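Introduction to Robotics – Course Handout
Unit 7: The visit to the Kesis workshop
Date of the visit: 18/10/2025

Please read this handout before the visit and bring it with you, on paper or on your phone. The last part is for the written report, and you will need it again at home.

7.1 Why we go

In the first six units we worked with drawings, with joint angles and with the small simulator. This was necessary, but a simulator is very polite. An object in it has exactly the size we typed in, and a cable is never in the way. At Kesis you will stand next to two arms which work over one table, and you will see how much of the daily work is about bowls, plates, cables and tape on the floor.

The demonstration takes 30 minutes. After it there is time for questions. The open day is for all visitors, so there will also be school groups and families in the building. Please let the children stand in front.

7.2 How to get there

Take the bus from Öberg station to the stop Grikatau and walk back to the crossing. The entrance is on the yard side. We meet in room 102 on the first floor, where you can leave coats and bags. From there we go down together. If you come late, wait in room 102 and do not go to the workshop alone.

7.3 Rules in the workshop

Stay behind the person who leads the group.
Do not put anything on the tables, also not a phone or a bottle.
Look where you step. There are cables on the floor and not all of them are fixed.
Long hair is tied back. Scarves stay in room 102.
Do not speak to the operator while the arms are moving. Write your question down and ask it in the break.
Photos are allowed without flash.

7.4 Words you will hear

You know most of these already, but the people at Kesis use them quickly.

Gripper: the tool at the end of the arm. The ones in the demonstration have two fingers.
Wrist camera: a small camera that travels with the gripper. It sees the object from near, and it loses the rest of the table.
Overview camera: a camera placed higher, which sees both arms and the table together.
Workspace: the part of the room that the arm can reach. For two arms we have two workspaces and the area they share.
Handover: one arm gives an object to the other one. It can be done in the air or by putting the object down on the table.
Episode: one complete run of a task, from the start position until the end position. The Hikov project, to which this demonstration belongs, has a collection of 2,000 episodes.
Reset: the work of putting all things back before the next episode. It is often forgotten in reports. Do not forget it in yours.

7.5 The task in the demonstration

The two arms work with ordinary tableware. We chose this task for the course because everybody knows how to do it with the hands, and so it is easy to notice where the arm has a difficulty.

A bowl can be taken by the rim, with one finger inside and one outside. This is a good grasp if the rim is at the height the arm expects. If the bowl is tilted, the rim on one side is higher, and the fingers must turn with it. Remember the exercise with the tilted ring in Unit 4 – it is the same geometry.

A paper plate is more difficult than it looks. It is flat, so a finger must go between the plate and the table, and it bends when one side is lifted. Watch from which side the arm comes to the plate, and at what angle.

A cloth has no fixed shape at all. In Unit 3 we said that a pose is a position and an orientation. Think about what the orientation of a crumpled cloth could be. I do not expect a final answer, but I expect a paragraph.

The last difficulty is the two arms themselves. When they reach over the same surface, each one is an obstacle for the other. There are simple solutions (one arm waits) and less simple ones (both move and a planner keeps the distance). Try to see which one is used, and note also the moments when you cannot decide.

7.6 What to write down

Make your notes during the visit, not in the bus. For one object of your choice, note:

where it was when you began to look
which arm went to it
how the fingers were turned at the moment of contact
whether the second arm moved during this time
what you would expect the wrist camera to see, and what it would miss

A drawing from above is welcome. It does not need to be beautiful, but the left and the right arm must be marked.

7.7 The report

The report has 2 pages, without the drawing. Write in full sentences. Send it as one file through the course page. In the May exam there will be a question on shared workspaces, and a good report is the best preparation for it.

In the first part describe your object and the grasp. In the second part compare the two camera positions. Use the two views printed below for this. Start with the pink bowl, which you can find in both, and then list which objects are known only from the overview. For example, the three plates along the front of the black surface and the slate-blue bowl next to them are in the overview only. Then explain which camera you would trust for the last few centimeters before contact – and which one for deciding if the other arm is too near.

A common mistake from last year: students wrote that the overview camera "sees everything". It does not. An arm hides what is under it, and in the second view a gripper covers a part of the pink bowl, and the other gripper a part of the plate on the shelf. 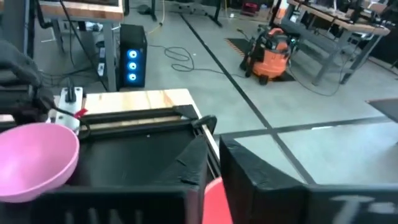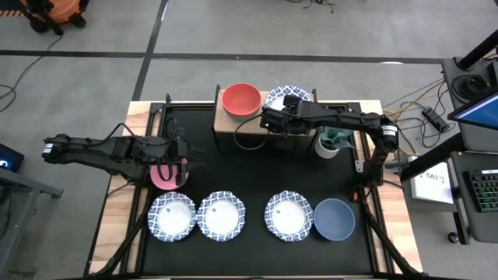 Fig. 7.1 and 7.2. The table with the pink bowl, from the gripper (7.1) and from the overview position (7.2).

Reading for the next unit: chapter on collision checking, first half. The exercises at the end of it are optional, except number 4.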